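Print this article | E-mail this article

THE COUNTER COMES BACK TO LIFE

Mug trees, round baskets and the small joys of keeping the everyday stuff out where you can grab it

I bought my first mug tree at a yard sale in June, for two dollars, from a card table that also held a fondue set and a box of doorknobs. One of the pegs was loose and somebody had written a price on the base in ballpoint that never did come off. I carried it home on the bus with the pegs sticking out of my tote bag, poking everyone, and I set it next to the coffee pot and hung up two mugs, and I stood there grinning at it like I'd put in a skylight.

That was 28 mugs ago. (I gave a lot of them away. Not all.)

For years the fashion in kitchens ran the other way. Everything went behind a door. The toaster had a garage, the fruit had a drawer, and the mugs went up in a cabinet in stacks so tight that getting the one on the bottom meant taking down three others. I had a kitchen like that, in the apartment before this one, and I kept it very clean and almost never wanted to be in it. I'd come out in the morning to a long blank surface and have to open four doors before I had a cup of coffee in my hand.

So I'm delighted to report that the stuff is coming back out! Friends who swore by bare counters are hanging their cups again. Thrift stores around here used to have a whole shelf of mug trees nobody looked at, and last month I went to three of them and found one tree, with a missing peg, and a woman already holding it.

START WITH THE TREE

A mug tree is about as simple as furniture gets. You have a base, a post, and some pegs set into the post at an angle. The whole thing takes up less counter than a dinner plate, and it uses the air above the counter, where most of us keep nothing at all.

The ones I like best are plain wood. Metal trees are fine and they wipe down fast, but they ring every time you hang a cup, and if you are up before the rest of the house you'll hear that ring as a fire alarm. Wood just goes tock. Look for a base with some weight to it. A wide, flat, rectangular one sits steadier than the little round ones, and it gives you a ledge along the front for a teaspoon.

Give it a test in the store if they'll let you. Hang one heavy mug on one side and nothing on the other, then nudge it. If it wobbles, you'll spend your mornings balancing cups like a kid with blocks. My yard sale tree failed this test badly and I ended up gluing felt and a slab of slate to the bottom, and it has stood straight ever since.

Hang the mugs so they tip down. Dust stays out, and a cup that went up a bit damp can drip and dry. I put a folded dishcloth under mine on dish days and take it away after.

TWO COLORS PER CUP

My favorite thing to look for right now is a mug that's one color outside and another color inside. I can't get enough of these. You get a sober dark blue on the outside, and then you tip it toward you and the inside is yellow as a yolk. Pink with a deep purple lining is another beauty, and it makes milky tea look wonderful. Hung on a tree, with the mouths tilted down, they show you just a sliver of the second color, so the whole thing changes as you walk by it.

Jivine, the little pottery shop on the corner near my dentist, sells theirs one at a time and will let you mix the pairs. I've gone in for a cleaning and come home with a cup on three separate visits. Hosoda makes a heavier version with a fat handle, and that handle is worth asking about, because some trees have thick pegs and a dainty handle won't slide over them. Take a peg measurement with you. Or do what I do and just bring along a wooden spoon that's the same thickness.

How many should you hang? Fewer than there are pegs. I know the temptation (you have six pegs, you own six mugs, the math is right there), but a full tree is hard to use. The handles bump, and you have to take two off to free one. Leave some pegs bare and it goes like a dream. I keep out the cups we reach for every day, and the company cups stay in the cabinet until there's company.

A BASKET FOR WHATEVER'S IN SEASON

Next to the tree I want a basket, a round one, wicker, low enough that you can see into it from across the room. Bowls do the same job and I have nothing against them, but wicker lets air in from underneath, and onions and potatoes and squash are grateful for that. It's also light. When I need the whole counter for rolling out dough I can lift the basket with one finger and park it on a chair.

What goes in it depends on the month, and that's the fun. Lemons all winter. Then a few weeks of nothing but avocados at various stages of hope. In summer I love a basket with corn in it, even a single ear, waiting for supper. Corn doesn't keep well at room temperature, and I'd never leave it out overnight, but for the afternoon? Put it out! It's the best-looking vegetable there is, with those rows of fat kernels, and everyone who walks in asks when we're eating.

Clean a wicker basket by turning it over and thumping it outdoors. Then go over it with a barely damp brush and let it dry in the shade. Don't soak it. I soaked one once and it came out shaped like a hat.

THE BIG WHITE BOX

Then there's the toaster oven, and here I expect some mail. Plenty of people who'll happily display a mug tree want the toaster oven out of sight. I used to haul mine out of a low cabinet every time, knees cracking, and plug it in, and wait for it to cool so I could haul it back. I did this for most of a year before it struck me that I was using the thing twice a day.

Now it lives at one end, out in the open, with room around it. Please do leave room. Read the booklet for how much yours wants on the sides and over the top, and don't slide it up under something wooden and hope. If you like shelves over your appliances, measure first and measure again with the oven running.

A white one disappears against a white wall and looks bright and clean as long as you keep after it. Mine is an old Ader with two knobs on the front, and I wouldn't trade it for anything with a screen. One knob for how hot, one for how long. I've roasted peppers in it, dried out stale bread for crumbs, warmed plates for Thanksgiving and made more open-faced cheese sandwiches than a grown person should admit to. Wipe the glass while it's barely warm with a rag and a little baking soda. Crumb tray on the same day you take out the trash.

WOOD, BLACK AND WHITE

If you're worried that all this will look like a rummage sale, pick a small set of materials and stick to it. I've been charmed lately by pale wood with black hardware against a plain white wall. A light oak drawer with a black bar handle, a black wire rack, a wooden tree, and then let the mugs and the food be the only real color. You can do this for next to nothing. I changed the pulls on my one rolling cabinet with a screwdriver and a bag of black handles from Esel's closeout bin, and it looked like I'd bought a new piece.

A brown or gray-brown surface under it all is very forgiving, too. Coffee rings barely show. I have a friend with a glossy white counter and she spends her life bent over it sideways, hunting for smears against the light.

And leave a gap in the middle! I can't say this loudly enough. Push the tree to the back, the basket to one side and the oven to the other, and keep the center open. That's where you chop and pour and set down the mail. My own clear patch is as wide as my two elbows when I'm kneading, and I guard it like a parking space. Once a week I take everything off, wash the whole top, and put it back, and usually something has crept in (a jar of rubber bands, a flashlight, one glove) that gets sent back where it belongs.

SOMETHING TO TRY THIS WEEKEND

You don't need to buy a thing to find out if you like living this way. Take the two mugs you use most and put them on the counter by the coffee. Find any basket in the house, the one with the dead pens in it will do, dump it out and fill it with whatever fruit you've got. Leave the toaster oven plugged in where it is. Give it a week.

If the mugs are still out at the end of it, go looking for a tree. Check the pegs, bring your spoon, and if there's a woman in the aisle already holding the last one, ask her nicely where she found it. Mine told me there was another in the back, behind the lampshades, and there was.

Print this article | E-mail this article
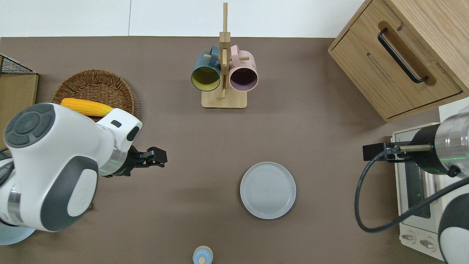

Issue 556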